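4. Setting up the episode order

The Clurulby box set of Gravstead plays in broadcast order unless told otherwise. The publisher calls this the "intended experience". We have our doubts – the pilot went out ninth.

1. Put in disc 1 and wait for the main menu.
2. Choose Options, then Running Order.
3. Pick Story Order and press OK.
4. Go back to the main menu. The list should now start with "Bustamante".

Note: the sleeve promises 41 episodes. The menu lists 50, as it counts each recap as an episode.

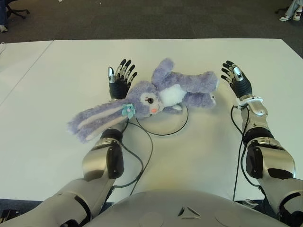
5. To skip the recaps, turn off Previously On. You will have to do this again for every disc, whatever the booklet says about saved settings.

Caution: do not choose Enhanced Order. It moves the finale's twist into the second series, supposedly to reward repeat viewers. There is no undo until you eject the disc.

For the commentary by Ruairí Ó Néill, see section 5.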